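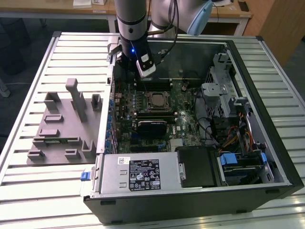 The Druneo service bench from Monau is made for people who open desktop computers every day. The slatted top is large enough for a full tower laid on its side, with the panel off and the motherboard facing up. In this position the blue tabs on the drive cage are easy to reach, and so is the blue latch at the end of the power supply. The bench carries up to 60 kg and comes in 3 widths. Legs are ordered separately.

The top can also take a Holzer parts plate. It lies flat next to the computer and keeps small cards standing in their slots while you work on the board. 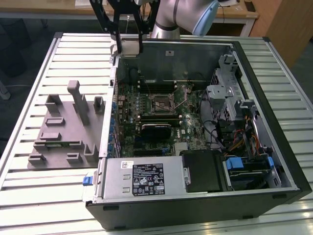

Druneo bench with gray fixture plate; tower open, CPU socket empty.

Order no. 41-7, bench top without legs
Delivery: from the Wotport warehouse, 7 working days
Cleaning: dry cloth or soft brush, no solvents

Please tell us the wished width with your order. The wide version is again in stock from March.

Page updated 12/23/19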